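Liltau Linen Share: progress report to the Hultoner Fund
18/10/2026
Prepared by Yolanda Doucet

We use cookies to remember your settings. Accept / Manage

Quick one this time, sorry, writing between shifts.

Spending. 2,000 dollars recieved in January, most of it gone on the second washer and the plumbing for it. Prantl did the install. Their invoice came in 200 over quote, drain had to be moved. Covered from our own account, not asking you for it.

Households. 17 on the books now, 16 last report. One moved to Clurley, two joined. Pickup still Tuesdays. Delivery slower than we'd like, one car.

Folding and sorting done at the small table by the window. Whites kept seperate, labels on the bags, not on the items (labels kept coming off in the dryer).
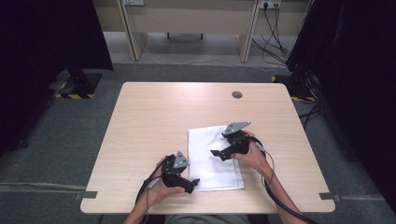

Mwangi Mosoti would sooner we went back to labels on the items, bags get swapped at the door and then it's an hour of phone calls. Fair point. Trialling laundry pens next month, will report.

Problems. Hot water. The old tank can't keep up with both machines so we stagger them, which pushes the last load past closing. Quote for a bigger tank still not in, chased twice. Power bill up too, figures to follow once the September one is sorted out with the landlord.

Also the detergent. Switched to unscented after complaints about itchy skin. Costs more, lasts longer, probably evens out. Will keep it. 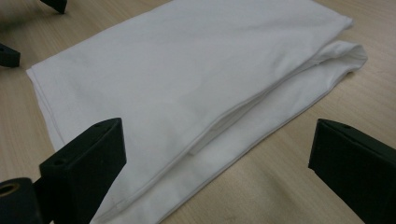
Could the fund pay for mending as well as washing, Shoshana Benavides asked at the last meeting, as half of what comes in has a hem down or a button gone. Not in the current budget. Would like to talk about it for next year.

Next: tank quote, pens, second driver. Receipts attached seperately.

Comments (2)

Roscoe Sorensen
Is the Tuesday pickup changing over the holidays? Mum needs to know.

Birdie Dvorak
Unscented is much better, thanks. Please don't switch back.

Related
Liltau Linen Share: winter report
Hultoner Fund: how to report on small grants
Clurley drop-off point, new hours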